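Kerport Tabletop Arm: What to Budget For Before You Buy
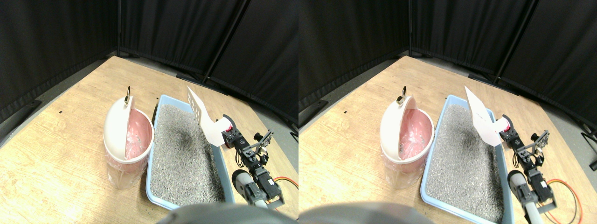 2 min read

Scooping a litter box is a job most people would hand over gladly. Handing it to a Kerport costs £2000, and then you start paying for things.

The price covers the arm, the gripper, a power supply and the cable set. It doesn't cover a table. Ours is plain pale wood and perfectly adequate, though do measure yours first – the litter box takes up more room than you'd think, and the bin has to stand beside it.

Other things to put in the spreadsheet:

Spare servos. Order them with the arm. Delivery is 19 working days, and grey granules find their way everywhere.

Black curtains. The Olteanu set hangs on three sides and costs less than repainting a wall.

Scoop, box, bin, liners. An ordinary white slotted scoop with a curved handle will do. Any lidded bin will do too, if you're happy to flip the lid up yourself. Pink liners are optional, but they were on offer.

Litter. Buy more than you think. Then buy a broom.

Support is free for the first 7 months. After that you'll be dealing with Nassoro Temba, who is very good and invoices promptly.

Kerport Tabletop Arm, order code 1012
£2000 excluding VAT and delivery
Next batch ships in June
Returns accepted if unused and clean. We do check.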